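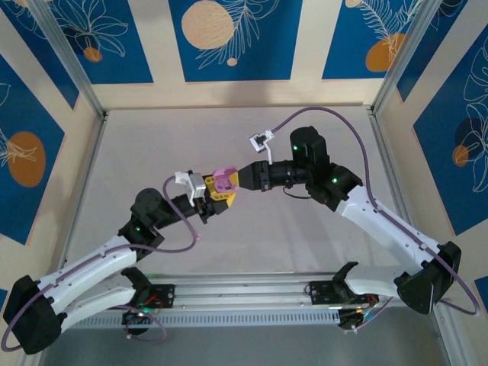 Two arms on one rail, with the pink plastic piece between the grippers.

Cable and frame tips for a two-arm bench build

These notes come from the shared workshop at Flevport and cover the jobs that took the most evenings. They should suit any small pair of arms on an aluminium extrusion frame.

Fix the rail first. Bolt it to the frame at both ends, check it with a spirit level, then fit the arm brackets. Leave the bracket bolts finger-tight until both arms can reach the middle of the bench, then tighten them a little at a time, going from one to the other.

Leave slack at every joint. Move the arm by hand through its full travel with the power off and watch the cable at the elbow and wrist. If it goes straight at any point, it is too short. Ours run in loose purple loops beside the white links. Hook-and-loop ties are better than zip ties here – you will be moving them again.

Use one colour of cable for the arms and another for the power wiring. Ours has red wires down by the brackets. Put a paper label on both ends of each lead before it goes in.

Keep air slots clear. Offcuts of wire and stray washers find their way into a vented panel, so lay a tea towel over it when stripping cable and shake it out over the bin afterwards.

Practise handovers with something light. Plastic is kinder to gripper fingers than metal or glass. Start with slow moves and set the grip force low, then raise it in small steps.

Line the walls if the room is busy. Printed panels can be cut with a craft knife and held with double-sided tape. Wipe the surface with spirit first. We used a leaf and flower pattern in blue, and it hides pencil marks well.

Check the bolts after the first 18 hours of running, and again at 54. The elbow ones work loose soonest. A dab of medium thread lock is enough.

Switch off at the wall before reaching in.

Last updated Sep 14, 2022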